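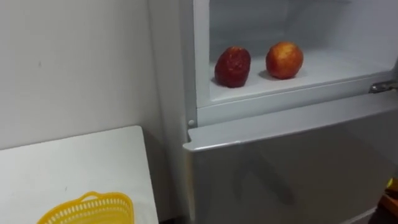
No. 279

Diary > Kitchen and Garden > April

Newer Older Archive Letters

6th April

I woke before the alarm and lay listening to the rain on the roof of the bus shelter across the street. It was a soft rain, the kind my mother called "rain for lettuce." I decided that I would finally do the grafting today, wet or not, for the buds on the old tree are already swelling and I have been afraid for a week that I waited too long.

First, breakfast: tea, bread, the end of the plum jam. There are two apples left in the refrigerator and I could not choose between them, so I ate neither. The dark one has become wrinkled and dull, and I know from experience that such an apple can be the sweeter of the two. The other is still round and bright, red-orange over yellow. I will probably bake the first and give the second to Sarita's boy.

I telephoned Girish Chauhan at eight to ask if he still had the scions. He cut them for me in the winter, pencil-thick pieces from the tree behind his father's house in Drellard, and he has kept them in damp newspaper in his cellar ever since. He said, "Of course I have them, where would they go?" He is never in a hurry on the telephone. We spoke for a long time about his knee, and about the price of the ferry, and then he remembered that I was going to come for them and told me to bring a bag.

The bus to Drellard was late. I sat beside a woman with a cake on her lap and I held her umbrella, so that she could have both hands for the cake. She got off at the school and forgot the umbrella, and I had to run after her in the mud. My good shoes are now on the radiator.

Nobody knows the name of Girish's apple. His father bought the tree at a market, and the paper label was already washed white when he planted it. In November of last year I carried a basket of the fruit to Renu Prajapati, who knows more about old varieties than anybody I have met. She cut one, smelled it, pressed the flesh with her thumb and said that it was "near to" three different kinds and was none of them. She wrote down the color of the seeds. I have not heard from her after that, and I do not like to push her.

I was home by noon and began at once. I have read the chapter on the whip and tongue graft so many times that the book opens there by itself, but the hand does not learn from reading. My first cut was too short. The second was long enough but wavy, and when I put the two pieces together I could see daylight between them. The third was good. I matched the green line under the bark on one side, as Berkay Karaca showed me two years ago, and I wrapped it with tape and sealed the top with wax from a candle. I made six grafts. I am content with four of them. I also cut my thumb, not deeply.

Berkay says that one should not look at a graft for three weeks. I looked at mine twice before dinner.

In the afternoon a letter came from Abhishek Sandhu, who wants to know if I will speak again at the spring evening in the library. Last year I spoke for 21 minutes about pruning, and a man in the second row slept through all of it with his hat in his hands. I think I will say yes. I would like to talk about apples without names this time, and to ask people what is growing behind their houses. There must be many such trees between here and the river. When one of them falls down in a storm, that fruit is gone, and the people who ate it will remember only that it was good for cakes.

Sarita Katiyar came at six to return my ladder. She stood under the old tree with me and was polite about the grafts. She asked when there would be apples. I said three years, maybe four, if the deer permit it. She counted on her fingers how old her boy would be then, and was quiet for a moment, and then she asked if she could borrow the ladder again on Saturday.

The rain stopped in the evening. I wrote the labels in pencil, for ink does not survive the winter, and I put "Girish's father" on each of them. It is not a correct name, but it will do until Renu writes. Tomorrow I must buy more tape and find the other glove.

14 comments | Shared 21 times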